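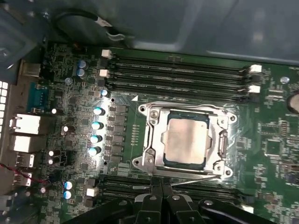 Hillitz Hardware Club – Workstation and Server Bench

CPU seated, frame still open: order of closing, and how much paste?

Posted by Fenna Smits

I am rebuilding an older workstation with one large socket in the middle of the board and memory slots on both sides of it. The green board stays in the case. The processor is in the socket with the metal heat spreader facing up, and the bracket along the right side is still standing. There is also a thin lever below the socket.

Three things I can't settle from the manual, which is a scan with the drawings missing:

Is there a fixed order for the levers? On my old desktop there was only one.

The heat spreader looks dull and a little mottled. I wiped it with isopropyl alcohol and it did not change much. Does it need more than that?

The cooler is a Cuypers tower, bought used, without instructions. How much paste does a spreader this size take?

I would like to avoid taking the board out. Memory is not the problem, I have that sorted.

Maarten Van den Broek

Take the lever order first. On sockets with two levers the order is normally printed on the load plate or next to the hinges, often as small open and closed padlock symbols. Look for those before you push anything. The usual sequence is that the lever on the hinge side of the plate goes down and under its tab first, then the other one. Opening is the reverse. If yours is marked differently, follow the marking.

Before closing, check the orientation again. There is a small white triangle printed on the board just above the upper left corner of the frame. Compare it with the corner mark on the processor and with the notches in the substrate. The processor should lie flat and level under its own weight. Do not slide it to make it fit. If it rocks, lift it straight up by the edges and look at the contacts with a flashlight held low.

The levers need more force than people expect, and some creaking is normal. Stop if a lever springs back before it reaches its hook.

Leave the four corner screws of the frame alone. They hold the socket hardware to the board and have nothing to do with changing a processor. The cooler has its own mounting points – find out which threads your Cuypers kit uses before there is paste on anything.

As for the finish, a dull spreader is fine. Brushed nickel stains after years under paste and the stain does not matter. If a fingernail catches on something, that is residue, so wipe again with a lint-free cloth. Do not sand it.

hillitz_bench2

pea sized dot in the middle, done. worked on all mine

Maarten Van den Broek

A pea is fine on a small desktop part. On a spreader this size I would draw a thin X, corner to corner, stopping short of the edges. Tighten the cooler crosswise, a couple of turns per screw.

Then run it at full load and watch the temperature. My own machine, same type of socket, sits at 43 degrees idle with the fan at 800 rpm. At 500 rpm it was a few degrees higher and still stable. If yours heads for 100 within a minute, switch off and check the contact pattern under the cooler.

Fenna Smits

Found the padlock symbols, thanks. They were under a layer of dust. I will do the X and report the idle temperature once the fan cable arrives.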